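Radum Cup Stacking Set — Set-up Guide
Section 2: Getting the table and cups ready
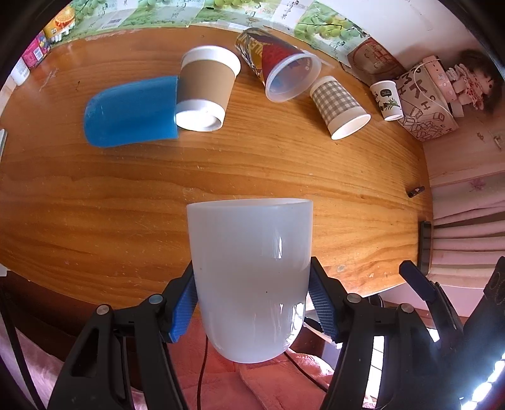

Clear the table first. Plates, phones, placemats, all of it. Any kitchen table works, bare wood is best — scratches and scuffs like the ones on this brown top don't matter, the cups slide over them fine. Cloth is no good, rims catch on it. Mixed cups are OK for practice: glossy white plastic, blue plastic, a paper one with its cardboard sleeve still on. For timed play use the set cups only.

1. Wipe the table. Damp cloth, then dry.
2. Unpack the cups. Box holds 20 plastic, 20 paper.
3. Check each rim with a finger. Cracked or chipped — throw it out.
4. Put all cups at the far half of the table. Standing or on their side, either way.
5. Keep the near half free. That's your stacking area.
6. Pick up one cup by the wall, one hand. Don't squeeze, paper ones fold.
7. Set it down rim first. Next cup goes beside it, rims touching.
8. Start with the small pyramid (card 2 in the box) before trying anything bigger.

Note: sleeves on paper cups slip down after a few rounds. Push them back up or take them off, but do the same for evrey cup.

Note: Llanos edition has 52 cups and needs a longer table. Same steps.

Caution: no hot drinks in the paper cups once they've been used for stacking.
Caution: plastic cups roll. Keep them back from the table edge.

Missing cups: write to Lucero Restrepo at Kunero, parts desk. Include the number printed on the box lid, othewise it takes longer.

Guide revised 2020-10-02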